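Rukwood RT-2 Tabletop Arm Cell
Home > Equipment > Used and Demo Stock > Arms and Cells

Price: $3585 (arm, pedestal and gripper; table extra)
Status: demo unit, one available
Maker: Rukwood
Sold by: Skaletti Equipment

We don't list a machine until we have gone to see it do something. For this one we went to the Rukwood open day in March, with low expectations. The brochure promises "up to 700 handling moves an hour." We asked three people on the floor what counts as a move and got three answers. One of them included the arm going back to its rest position. Please read the number with that in mind.

The demonstration came in two parts. The first was run in Heso, the simulation package that ships with the cell. It shows the arm on a dark tabletop with small white containers laid out at different angles, which is a fair test of whether the wrist can line itself up with something that isn't square to the table. The second part was the real arm, and it was a good deal shorter.
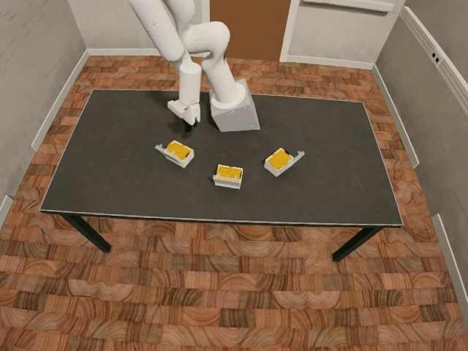
Simulation is where most sellers would like you to stop looking. A container in software weighs what somebody typed in, and it slides the way somebody decided it should. We asked to have the real containers moved by hand between runs. The operator agreed after some discussion, and the arm coped with most of the new positions. It missed when a container was pushed close to the pedestal. Rukwood calls this a setup matter. We would call it a limit and plan the layout around it.

What you get
Arm with pedestal mount
Two-finger gripper, black fingers
Control box and cable set
Heso license, 2 seats, first year only
Printed manual (thin)

What you don't get
Table
Containers or fixtures
Guarding of any kind
On-site training

The demo unit has 2000 hours on the clock according to its service sheet. We have not opened the joints. The gripper fingers had some wear at the tips and a spare pair is on order from Kaczmarczyk, who also handle repairs under the remaining warranty.

Would we buy it? For a teaching lab or a light sorting bench, maybe. For a production line, not on the strength of what we saw. If you are comparing it with a larger cell, bring your own parts and ask for a run on the real arm before anyone opens a laptop.

Viewing by appointment at our Skaletti showroom, mornings only. Shipping quoted separately. Returns accepted on unopened software only.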